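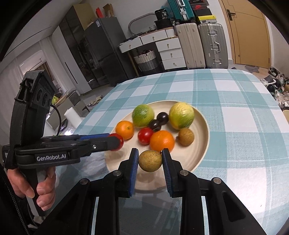 Saving seed from small tomatoes — who ferments and who doesn't bother?

Testhorpe Backyard Growers > Vegies and Fruit > Seed saving

Started by passionvine, 11 May 2019

passionvine wrote:
The last of my tomatoes are coming off now and I want to do my own seed properly for next season instead of buying packets in September like I always do. I've been growing a little one called Dedis for a couple of years and I'm mad about it. It's sweet with a bit of bite, it doesn't sulk when the nights get cool, and it climbed straight over the side fence this year and started feeding next door as well. The trouble is that the stall I bought the first seedlings from has packed up and I've never seen it anywhere else, so if I lose it that's that.

So, how do you all do it? I've read that you have to ferment the seeds in a jar for a few days until they stink, and I've also read that you can just smear them on a bit of paper towel and forget about them. Paper towel sounds very much like my style. Is there any real difference?

Also keen to hear how many plants you save from. I had six in, all in the one bed along the north wall, and there was a big yellow tomato at the other end. Will they have crossed?

wattle_and_daub wrote:
Paper towel! Been doing it for 12 years. Squeeze the tomato onto a sheet, spread the seeds apart with a skewer, write the name in pencil, leave it on top of the fridge for a week, fold it up and put it in an envelope. In spring I tear off a bit with a few seeds stuck to it and plant paper and all. Comes up like grass.

I tried the jar once. My husband thought something had died behind the dishwasher.

Kookaburra Lane wrote:
I'm going to disagree with wattle (nicely). The fermenting is worth doing. Each seed has a jelly sac around it that holds back sprouting, and a few days in a jar breaks it down. You also get a nice clean seed that doesn't clump, and there are some seed-borne diseases it helps to knock back. If you're only keeping a few for yourself then the towel is fine. If you're going to swap seed with other people, please do the jar.

My method:

Ripe tomatoes, cut across the middle, squeezed into a jar with a splash of water.
Cover with a bit of cloth and a rubber band, keep it somewhere warm.
Stir once a day. Two or three days is plenty in warm weather, longer in May.
When there's a skin on top, fill the jar with water and pour off whatever floats.
Rinse in a sieve, tip onto a plate (not paper!) and dry out of the sun.
Label it BEFORE you walk away.

On crossing: tomatoes mostly look after themselves. Small modern types cross very little. Currant types and the big potato-leaf ones can be a bit freer with themselves, and bees do get about. I wouldn't lose sleep over it.

wattle_and_daub wrote:
12 years of grass, Kook. That's all I'm saying.

Kookaburra Lane wrote:
And I'm sure they're lovely! But have you ever done the two side by side?

wattle_and_daub wrote:
No, and I'm not going to. I've got one fridge top and it's full.

mulchmonster wrote:
I did do them side by side, so here you go. Same variety, same punnets, same Grosow seed raising mix, 30 seeds each way. Jar seeds started popping up a couple of days ahead. By the time they were ready to pot on I couldn't have told you which was which, and I'd lost the labels for a while so I really did have to guess. A few more of the jar lot came up overall but not enough to change my life.

My vote goes to the jar for speed and the towel for laziness. I do the towel.

passionvine wrote:
Ha, thank you all! This is exactly what I wanted. I might do half and half.

Next question, and it's the one I'm more worried about. Do I pick seed tomatoes from the first trusses, or the last, or does it not matter? What I've got left are a bit small and the plants look like they've been to war.

Ngô Family Plot wrote:
It matters more than the jar business, I reckon. Choose the plant first and the fruit second. My mother-in-law, Ánh Bùi, ties a strip of red wool on her best plant in December and heaven help anyone who picks from it. She looks for a plant that set early, stayed healthy and tastes right, then takes seed from several tomatoes on that one plant and a couple of others like it. She's kept the same line going since before I married into the family and the plants are noticeably tougher than anything I've bought.

If you take seed from whatever's hanging on in May you're choosing from the leftovers. Though you could argue those are the ones that can handle the cold, and that might be just what you want in Testhorpe.

Kookaburra Lane wrote:
Red wool, I love it. I use bread ties and they always end up in the compost.

I'd add that the size of the individual tomato doesn't tell you much. Seeds from a little late one on a good plant carry the same parents as seeds from a big early one on the same plant. A tomato that's small because the plant ran out of puff is still fine for seed, provided it's properly ripe.

passionvine wrote:
OK, so how ripe is properly ripe? Mine go orange, then red, then there's another stage where they get really deep in colour and I usually eat them before they reach it. 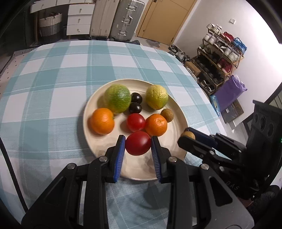 Dedis keeps darkening well after the stage when most people would pick it, and I only learned that by going away for a week in February and coming home to a bush full of them. The flavour was better too, almost jammy. The dark red one at the front there, a bit wider than it is tall, is the colour and shape I'd be after for seed. Would you go further than that, or is there a point where they start sprouting inside? A friend at work swears she cut one open and it was full of little green tails.

Kookaburra Lane wrote:
That's a beautiful colour! I'd be very happy with that for seed. You want it at good eating stage or a touch past. Your friend isn't making it up either, seeds do sprout inside very overripe tomatoes, especially ones that have sat on the bench for ages. I only see it in shop ones that have been forgotten.

mulchmonster wrote:
I go softer. If it's still firm I leave it on the windowsill till it gives when you press it. Never had sprouters. Never been organised enough to have green ones either.

wattle_and_daub wrote:
I just use whichever ones have split. You can't put a split one in a salad for visitors but the seed inside is perfectly good, and it saves giving up the nice ones. I'll hand over a split tomato for science but you'll have to fight me for the whole ones.

Kookaburra Lane wrote:
Splits are fine if it's fresh. If it's gone mouldy I'd skip it. (Although mould is half of what my jar is, so I may not be in a position to talk.)

passionvine wrote:
I've got plenty of split ones after that rain — brilliant, wattle, you've just saved my lunch.

pomme_de_terry wrote:
Can I throw a spanner in? Has anyone checked that Dedis isn't a hybrid? If it's an F1 you can save all the seed you like and you'll get a mixed bag next year. You might get something great, you might get 11 different tomatoes, and you won't know till January.

passionvine wrote:
Oh no. I never thought of that. The label just said Dedis in biro on an icy pole stick.

pomme_de_terry wrote:
Biro on an icy pole stick is a good sign. Someone raised those themselves, quite possibly from their own saved seed. Did you buy new seedlings both years?

passionvine wrote:
First year yes, second year they were self-sown! They came up through the path and I moved them into the bed. They looked and tasted the same to me.

pomme_de_terry wrote:
Well, there's your answer then, or most of it. If the volunteers came up true, I'd say you've got an open-pollinated variety. I'd still grow a decent number next year and pull out anything odd. I disagree with Ngô Family Plot about sticking to one best plant, by the way. I'd take from as many healthy ones as you can. You never know what you're throwing away.

Ngô Family Plot wrote:
Fair enough for pumpkins and corn, where you need the numbers. Tomatoes are selfers and cope perfectly well with a small family. But I did say a couple of others as well! Ánh would tell you that if you save from the ordinary ones you get ordinary ones. I'm not about to go and argue it with her.

pomme_de_terry wrote:
With six plants there isn't much in it either way, I'll give you that.

mulchmonster wrote:
Storage tip while we're here. Paper envelope inside a lidded jar, in the coolest cupboard you've got, once the seeds are dry enough to snap and not bend. Mine have lasted years like that. I've got a jar with easily 300 seeds of a tomato I don't even like much, if anyone wants some.

wattle_and_daub wrote:
What's it called?

mulchmonster wrote:
No idea. See above re labels.

passionvine wrote:
You're all wonderful. Plan is: split ones from the two healthiest plants, half in a jar in the laundry, half on paper towel, and a few of the really dark ones in as well because I can't help myself. I'll sow a row of each in September and report back. Happy to post Dedis seed to anyone who wants to try it — jar seed only, Kook, I promise!

Kookaburra Lane wrote:
Put me down for some. I'll trade you a black cherry that got to the top of the lemon tree.

Ngô Family Plot wrote:
Yes please from me too. I'll find out if Ánh can spare any of hers. She'll want to know what your soil's like first.

passionvine wrote:
Sandy, and a bit hungry at the path end. Tell her I'm working on it!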